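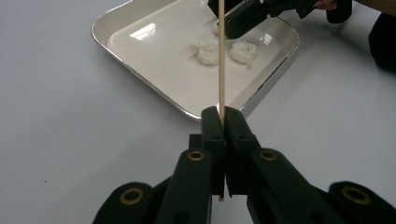 Wooden skewer held upright, tray behind.

July 14, 2022
Bench notes, skewer stock and tray layout
Wornbridge, prep room

Carried over from the May entry: sort the Moura skewers, decide on soak time, settle how they are laid on the tray. The first is done, the second partly, the third still open.

Stock. Opened one bag of Moura, nominal 100, counted 100. Rolled each on the glass plate and pulled anything that wobbled or showed a gap of light under the middle. Seven rejects: four bowed, two with a split starting at the point, one with a flat running most of its length. The rest are good enough. Valdir's note from May says to reject for color as well. I did not. The darker ones rolled the same as the pale ones and I can't find a difference in the bend test.

Bend test, for anyone repeating it: clamp the blunt end at the bench edge, hang the small hook at the tip, add washers until it creaks or you run out of washers. Three dry skewers from the good pile held the full set. Two of the bowed rejects held it too, so bowing is a handling problem and says little about strength. The split ones both went at the split.

Surface. Wiped every skewer lengthwise with the lint-free cloth, point to blunt end. Snags on five of the good pile, all near the cut end. A light pass with the fine paper cleared them. Wiping in the other direction finds more snags but also makes some, so please keep to point-first.

Soak. Total dry weight of the test bundle was 540 g, bound with two elastic bands (bands included, same bands both times). After the overnight soak, drained upright in the tall jar and patted once with a towel, 755 g. Some of that gain is surface water held between the skewers. The bundle should be opened before draining next time. Maëlys suggests weighing a loose handful in the colander as a check, which I'll do with the next bag.

A side effect worth recording: soaked skewers that rolled straight when dry did not all roll straight after drying back out. I didn't keep the individual pieces labeled, so no count. Pencil marks on the blunt end survive soaking; marker bleeds. Use pencil.

Tray. Current layout is skewers parallel to the long side, points all one way. It packs well and is awkward to pick from, as the fingers have nowhere to go between pieces. Tried three alternatives:

Crosswise, blunt ends resting on the rim. Easy to lift. They slide when the tray is carried.

Lengthwise on a folded towel. The nap holds them apart and they stay put. Picks up lint, which then has to be wiped off again.

Lengthwise over two strips of silicone mat, one near each end. Best so far. Skewers sit just high enough to get a fingertip under, and the strips rinse clean. The strips creep toward the middle if the tray is tilted. Could be fixed with a notch or a dab of something food-safe. Stella has the offcuts.

Lifting by the middle and then turning the skewer upright works better than lifting by one end, where the far end drags across its neighbors and moves the whole row. Passing one across the tray should be done with the skewer vertical for the same reason. Grip it low if the top is to be taken by someone or something else, and leave enough bare wood between the two holds.

Threading trial postponed. Reinaldo wanted to use the onion and pepper left from the Flelthorpe batch, but the onion had gone soft and would have split on any skewer, good or bad. He is cutting fresh. Pieces to be the width of the gauge block, skin side out, same order on each skewer so we can compare.

Storage. Good pile is in the long lidded box on the second shelf, points to the left. Rejects are in the coffee can and may be used for cake testing, glue stirring, plant labels. Don't return them to the box. The soaked bundle is drying on the rack with the bands off. Turn it once in the morning.

Open items:
Repeat the soak with the bundle loose, weigh in the colander (Maëlys).
Second bag, same sort, to see if the reject rate holds. Lawal Okafor has the key to the dry store.
Fix for the creeping strips (Stella).
Relabel the sheet in the binder. Column three still reads "length" and has diameters in it.
Calipers need a new battery. The last four readings on the previous page were taken with the display flickering and should be redone before anyone quotes them.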